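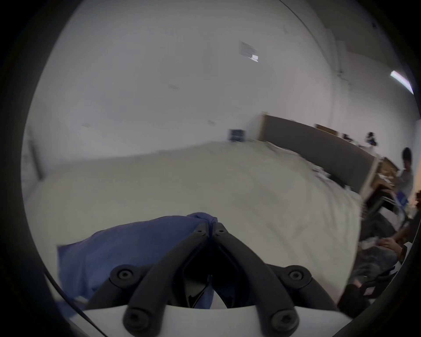
紫みを帯びた青色の布

Lerngate 暮らしの相談掲示板 > 洗濯・衣類 > 色落ち・色移り

濃色の布類を白物と同じ日に洗濯する場合の手順について

投稿者:Samthorpe宿泊研修所 備品係

平素より当掲示板を参考にさせていただいております。当研修所では、食堂および談話室で使用する布類(ナプキン、卓上布、食器用布巾)を所内の洗濯室で洗濯しております。このたび食堂のナプキンを白から青に切り替えましたところ、色移りに関する問題が生じましたので、ご経験のある方のご意見を伺いたく投稿いたします。

状況は次のとおりです。

新しいナプキンは綿100パーセントの平織りで、全部で49枚あります。購入時の添付書面には「濃色品につき、初回は単独で洗濯してください」との記載があり、これに従って初回は単独で洗いました。2回目以降は、白の布巾とは分け、淡い灰色の卓上布と一緒に洗濯しておりましたが、3回目の洗濯後、卓上布の一部に薄い青色の斑が認められました。斑は布の折り目に沿って出ているものが多く、全面が均一に染まった状態ではありません。

使用している洗剤は粉末の弱アルカリ性のもので、蛍光増白剤が配合されています。水温は40度に設定しております。洗濯終了後、担当者の勤務の都合により、布類を翌朝まで洗濯槽に入れたままにすることがあります。特に木曜日は夕方の会合が重なるため、取り出しが翌朝になることが多くなっております。

お伺いしたい点は次のとおりです。

一、卓上布に付いた青い斑を除去する方法はあるか。
二、今後、青いナプキンを他の布類と一緒に洗うことは可能か。可能な場合、何回程度の単独洗いが必要か。
三、市販の色移り防止シートには相応の効果が見込めるか。
四、食酢または塩を加えて洗うと染料が定着すると聞いたが、事実か。

なお、洗濯機は家庭用の縦型1台と、やや大きめのドラム式1台です。乾燥は原則として室内干しで、乾燥機は雨天が続く場合にのみ使用しております。設備の更新は当面予定されておりませんので、現有の設備で対応できる範囲でご教示いただければ幸いです。

投稿者:元クリーニング取次店勤務

ご質問の順にお答えいたします。長文となりますことをご容赦ください。

一について

斑が生じた卓上布は、除去が済むまで乾燥機およびアイロンをかけないようお願いいたします。熱が加わると、移った染料が落ちにくくなります。すでに乾燥機に入れてしまった分については、完全には戻らない可能性をご承知おきください。

除去には、まず50度程度の湯に通常の洗剤を溶かしてつけ置きする方法をお勧めします。濃度は洗剤の表示に従い、上限側でご調整ください。30分ほど置き、湯に色が出てきたら湯を捨て、新しい湯で同じことを繰り返します。色が出なくなった時点で斑が残っている場合は、酸素系漂白剤(粉末)の使用をご検討ください。淡い灰色の卓上布も染色品ですので、漂白剤を使用する前に、裾の折り返しなど目立たない箇所で試験を行ってください。試験は、漂白剤を溶かした湯を綿棒で付け、5分ほど置いた後、白い布を押し当てて色が移らないかを見る方法で足ります。塩素系漂白剤は、灰色の地色まで抜けますので使用しないでください。また、酸素系と塩素系のいずれについても、酸性の製品や食酢と併用することは避けてください。塩素系の場合は有害な気体が発生し、危険です。

二について

単独洗いの回数は一律には申し上げられません。染料の種類、染色後の洗い(ソーピングと呼ばれる工程です)の程度、水質などに左右されます。回数で決めるよりも、毎回のすすぎ水の色で判断されるのが確実です。洗面器に最後のすすぎ水を取り、白い容器の中で色が見えなくなるまでは単独洗いを続けてください。参考までに、私が取次店に勤務していた当時、濃紺の綿製品では4回から6回で落ち着く例が多くありました。中には10回を超えても色が出続けるものもあり、そのような品は最後まで単独で扱っておりました。

すすぎ水の確認と併せて、次の試験も有効です。ナプキン1枚を湯で湿らせ、白い綿布に挟んで重しを載せ、1時間置きます。白い布に色が付かなければ、同系色のものと一緒に洗って差し支えありません。ただし、白い布巾との同時洗濯は、試験の結果にかかわらずお勧めいたしません。

三について

色移り防止シートは、水中に出た染料を吸着するものです。出てくる染料が少量であれば効果が見込めますが、濡れた布同士が密着したまま放置された場合の移りは防げません。今回の斑が折り目に沿って出ているとのことですので、洗濯中に移ったものに加え、終了後に槽内で布が重なっていた間に移ったものが相当あると推察いたします。

したがいまして、最も優先すべき対策は、終了後速やかに取り出すことです。木曜日については、洗濯そのものを翌朝に回すか、予約機能により起床時刻に合わせて終わるよう設定されてはいかがでしょうか。その場合も、洗剤を溶かした水に浸かったまま待機する設定になっていないか、取扱説明書でご確認ください。

四について

塩や食酢が染料を定着させるという話は広く知られておりますが、現在市販されている綿製品の大半に使われている染料については、家庭で後から加えても定着の効果はほとんど期待できません。塩は染色の工程において染料を繊維に移りやすくするために用いられるもので、出来上がった製品を洗う際に加えるのとは役割が異なります。食酢は、洗濯機の部品によっては劣化の原因となることがあります。費用と手間に見合わないというのが私の見解です。

最後に、洗剤について一点申し添えます。蛍光増白剤入りの洗剤を青いナプキンに使い続けますと、色調が白っぽく変わることがあります。増白剤を含まない中性の液体洗剤に変更されるとよろしいかと存じます。水温は30度以下で十分ですが、油汚れが多い日は、汚れた箇所のみ液体洗剤を直接付けて10分ほど置いてから洗ってください。

投稿者:Farkeo在住

当方では濃い色のものは全部まとめて夜に洗っておりますが、特に問題は起きておりません。食酢は入れております。効いているかどうかは分かりかねますが、入れないと落ち着かないため続けております。

色移り防止シートはSimardという銘柄のものを使用しております。1箱36枚入りで、1回に1枚、汚れのひどいときは2枚入れます。使用後のシートが青くなるので、何らかの働きはしているものと思われます。

付いてしまった斑については、いっそ卓上布も同じ青に染めてしまうのがよろしいのではないでしょうか。以上、ご参考まで。

投稿者:共同洗濯室運営担当(Samthorpe東地区)

当地区の共同洗濯室において、過去に同様の事例がありましたので、運用面から補足いたします。技術的な事項は先の詳しいご回答のとおりで、異論はございません。

(1)分別について

当洗濯室では、布類を「白」「淡色」「濃色」「単独」の4区分とし、区分ごとに蓋付きの容器を設けております。新品の濃色品は必ず「単独」に入れ、すすぎ水の確認が済んだものから「濃色」に移します。移した日は、容器に下げた用紙に記入します。導入当初は記入漏れが多く見られましたが、用紙を洗濯機の操作盤の横に移したところ改善いたしました。

注意が必要なのは、濡れたまま容器に入れられた布です。濃色の布が湿った状態で淡色の布に触れていると、洗濯前の段階で色が移ることがあります。食堂のナプキンは飲み物をこぼした際に使われることも多いかと存じますので、湿ったものは一度広げて干してから容器に入れるよう、配膳の担当の方にもご周知ください。

(2)一回当たりの量について

槽に詰め込みすぎますと、すすぎが不十分となり、水中に出た染料が布に戻りやすくなります。ご質問のナプキンは49枚とのことですが、寸法が大きいものであれば、一度に全数を洗わず二回に分けることをお勧めします。当洗濯室では、槽の高さの七分目までを上限としております。ドラム式は使用水量が少ないため、単独洗いの期間中は縦型をお使いになるほうが適しております。

当洗濯室で二回に分ける運用に改めた際、単独洗いの期間中の使用水量は合計で525リットル増えました。水道料金への影響を懸念する声もありましたが、卓上布を買い替える費用と比較し、この運用を継続することといたしました。貴研修所でも、期間を区切って実施される分には大きな負担にはならないものと考えます。

(3)漂白剤を使用する場合の掲示について

つけ置きを行っている桶には、使用している薬剤の名称と開始時刻を書いた札を必ず掲げてください。当洗濯室では、札のない桶に別の方が別の漂白剤を加えかけたことがあり、それ以降、つけ置き中は流しの使用を一時停止しております。また、粉末の酸素系漂白剤を溶かした湯を密閉容器に保存することは、内部の圧力が上がり破裂するおそれがありますので、行わないでください。残った液はその都度、十分な水とともに流してください。

(4)干し方について

青系の染料は日光で退色しやすいものがあります。室内干しとのことですので大きな心配はないかと存じますが、窓際に掛ける場合は裏返すか、薄いカーテンを引いてください。二つ折りで竿に掛けたままにすると、折り目の部分だけ色が薄くなることがあります。また、淡色の布の上方に濃色の布を干しますと、滴が落ちて斑になります。濃色は下段、または別の竿に掛けてください。

(5)取り替えの目安について

単独洗いを続けても色が止まらない品については、購入先に相談されることをお勧めいたします。相談の際は、添付書面、洗剤の名称、水温、洗濯の回数を控えておくと話が早く進みます。当洗濯室では、色の止まらない布を約200枚まとめて引き取っていただいたことがございますが、対応は購入先によって異なりますので、同様の結果をお約束するものではありません。

投稿者:Samthorpe宿泊研修所 備品係

ご回答くださいました皆様に御礼申し上げます。その後の経過を報告いたします。

木曜日の洗濯は翌朝に変更いたしました。卓上布の斑は、湯でのつけ置きを2回行った時点でかなり薄くなり、目立たない箇所での試験を経て酸素系漂白剤を使用したところ、1枚を除いて消えました。残る1枚は以前に乾燥機にかけたもので、台拭き用に転用いたしました。

ナプキンのすすぎ水には、単独洗い5回目の現在もわずかに色が見られますため、引き続き単独で洗っております。洗剤は、現在の在庫を白物用として使い切ることとし、ナプキン用に増白剤を含まないものを別途購入いたしました。卓上布を青に染める件につきましては、見送ることといたしました。

本件はこれをもって受付を終了いたします。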